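Benchtop Automation Board > Safety, Standards and Shop Practice
Thread: House rules for two-arm cloth folding, please pick mine apart

tapeandtorque
Joined January, mostly lurking
Posted February 14, 2019

Hi all! So I've been handed the job of writing our house rules for the two-arm folding bench, and before I print the thing and stick it on the wall I'd love for some people who aren't tired of hearing me talk about it to have a look. We do T-shirts for now, towels later if I get my way. Everybody on our floor has been running the bench out of their own head, and it shows. One person starts every run with the shirt tossed down in a heap, another one smooths it first, and then we sit there wondering why the numbers don't line up. (They don't line up. They will never line up.)

Here's where I've got to with the draft, which I've been calling the Bradine sheet after the building, very original:

1. Nothing on the tabletop except the garment. No mugs, no hex keys, no phones. I mean it.
2. Starting state gets written down before the arms move. Crumpled, half flat or flat, pick one word and use it.
3. Cables get looked at before each session, with the arms parked, and again if anybody has moved a wrist by hand.
4. Hands stay behind the front edge once the arms are live. Stop button goes to the person watching, and the person watching does nothing else.
5. If a run goes bad, you log it as bad. You don't nudge the shirt and carry on.
6. Tape marks on the table don't get moved or redone without a line in the log saying so.

Number 2 is the one I get the most grief over, so let me show you what I mean by "crumpled." To me it's ridges in the cloth, print you can't read all of, no edge you could call straight.

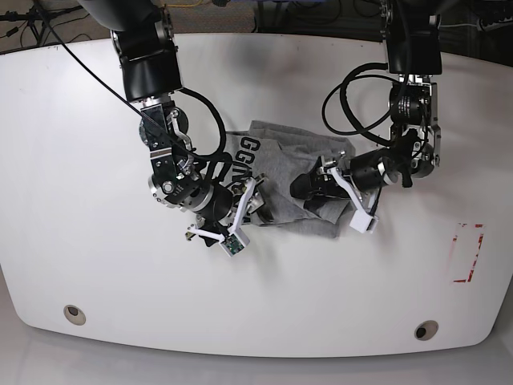
What I'd log as "crumpled." Gray tee, both grippers at the cloth.

Is that clear enough, or do I need something you can measure? I went back and forth on a grid overlay and then decided life is short. We have 219 logged runs where the starting state is just blank, so honest to goodness anything would be an improvement.

Also, how do you all word the cable rule? Mine feels mushy.

gripforce_gus

Good start! Better than ours was. I'd fight you on number 3 though. "Looked at" means a glance from the doorway. Ours says you run your fingers along each loop from wrist to shoulder with power off, then you drive each joint slowly to both ends and watch the slack. It's boring and it takes a while and I have personally whined about it, but we do it.

And please, please write down who is allowed to turn the speed up. We had that missing for ages and every new person thought the slow setting was the broken setting.

tapeandtorque

Ooh, fingers on the loops, I'm stealing that. And the speed thing isn't in there at all, wow. Adding it as 7.

cell_nine

I'm going to be the grump. Your sheet mixes up two things, and I see this all the time. Rules 1, 3 and 4 are about people not getting hurt and gear not getting wrecked. Rules 2, 5 and 6 are about your data being worth something. Put them on one page and people will treat them all as the weaker kind. Somebody skips the starting-state word, nothing bad happens, and next week they skip the stop button person too.

Two sheets. Different colors of paper. The safety one should be short enough to read standing up.

Also, a house sheet is fine but it isn't a risk assessment and you shouldn't let it turn into one by accident. Do that separately, with whoever at your place signs off on machinery.

gripforce_gus

Disagree on two sheets. We tried it at Colham and the second one went behind a filing cabinet and stayed there. One sheet with a thick line across the middle, safety on top. Same effect and only one piece of paper to lose.

cell_nine

If your paper ends up behind a filing cabinet you've got a filing cabinet problem.

softgoods_only

Jumping in from the textile side. Your three words for starting state are okay but you also need words for the END state, and I don't see any. "Folded" is hopeless. Folded how? Folded in half the long way with a sleeve hanging out is a completely different result from a square you could put on a shelf, and I've seen both ticked as folded in the same log on the same page.

What we use: strip, half, packet, fail. Strip is long and narrow. Half is one fold, edges more or less matching. Packet is shelf ready. Then a yes/no for "anything sticking out." The sleeve question catches a LOT.

On "crumpled," I don't think you need a measurement. I think you need a reference print taped up next to the bench, one per state, so the argument happens once.

tapeandtorque

Okay, that's embarrassing, I completely forgot about end states. I was so wrapped up in the start! I like your four words. Let me try them out loud on one of mine: a strip, lying the long way across the table, and a yes for sticking out, because there's a short sleeve hanging down out of the fold toward the left end. Under my old sheet I'd have ticked "folded" and gone to lunch. Under yours it's "strip, yes," which tells me so much more.

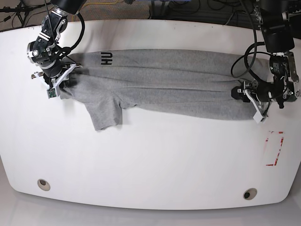 cell_nine
I'd add one more field to those, and it's whether the grippers were still holding when you made the call. Cloth springs back. A result judged under clamp and a result judged after release are two different results, and your sheet should say which one counts. Ours is after release, arms parked, then you judge. Anything earlier goes down as "in progress" and doesn't get a score at all.

softgoods_only

Yes to that. Knits especially, they relax on you. We wait a count of five after release. It's arbitrary, but everybody waits the same five.

tapeandtorque

Love it. So: release, park, wait five, judge, write. And "in progress" is a legal word in the log. That fixes an argument I've been having since January, so thank you, grump!

wristflange

Reading this with interest, we're setting up a similar bench. Couple of things from our draft, which started life as the Bruleck checklist and has been hacked up a lot since.

We put the garment in the log too. Every shirt gets a number inked inside the hem, and it retires after 19 washes. Old cotton behaves differently from new cotton and we got burned comparing the two. Does anybody else do this or are we being fussy?

On tape, we went further than your number 6. Any mark that has worn to the point where two people would read its corner differently gets replaced before the next session. We photograph it with the old tape still on, pull it, put the new piece down, photograph again. Half a rectangle is worse than no rectangle in my book, because people keep lining things up to it with total confidence.

gripforce_gus

Numbering shirts isn't fussy, but retiring on a count is. Retire them when they've changed shape. I've got a shirt that's fine and another one I threw out after a month because the hem went wavy.

wristflange

But then who decides it's wavy? That's the whole reason we went with a count.

gripforce_gus

Me. I decide.

tapeandtorque

Ha, okay, you two. I think I'll go with the count for now, because I know my crew and "gus decides" doesn't scale to people who aren't Gus.

And ouch on the tape. Our red rectangle has needed redoing for a good while and I've been putting it off. I'll borrow the photo, pull, replace, photo routine word for word if you don't mind.

cell_nine

One warning about number 5, the "don't nudge" rule. I agree with it, but watch what it does to people. If logging a bad run feels like confessing, they'll nudge. We ran 2,102 attempts over one project and when I went through the first batch there were barely any fails in it, which made no sense if you'd spent ten minutes in the room. Turned out folks were resetting quietly and starting the clock again. We changed the form so a fail takes one tick and a success takes four fields. The fails showed up overnight.

softgoods_only

That's sneaky and I'm going to do it tomorrow.

wristflange

Not sure I love making the good runs harder to log. Those are the ones you want detail on, sure, but with a target to hit (ours is 2,000 usable runs) somebody's going to get lazy on the four fields. We kept it even, one line either way, and the person on the stop button fills it in instead of the operator.

cell_nine

Then the person on the stop button is doing paperwork, and rule 4 says they do nothing else.

wristflange

After the arms are parked, obviously.

cell_nine

Then write "after the arms are parked" on the sheet. It's the obvious ones that get skipped.

tapeandtorque

Writing it down! Okay, version two so far: one sheet, thick line across it (sorry, cell_nine, we do have a filing cabinet), safety on top. Fingers on the cable loops with power off, then joints to both ends slowly. Speed changes only by the person who signed the session sheet. Stop button person logs, but only after the arms are parked. Start words, end words, sticking out yes/no, judged after release and a count of five. Shirts numbered. Tape by the wristflange method.

I'm going to call it the Śliwiński sheet, after the meeting room where I'm hiding to type it up. I'll post the clean copy when it's done. Still open: does anyone have good wording for when a second person walks up to the bench mid-run? Ours just kind of... drift over.

gripforce_gus

Floor tape, a full pace back from the table edge. If a foot crosses it, the stop button gets pressed, and the run is logged as stopped by a visitor. They only drift over once.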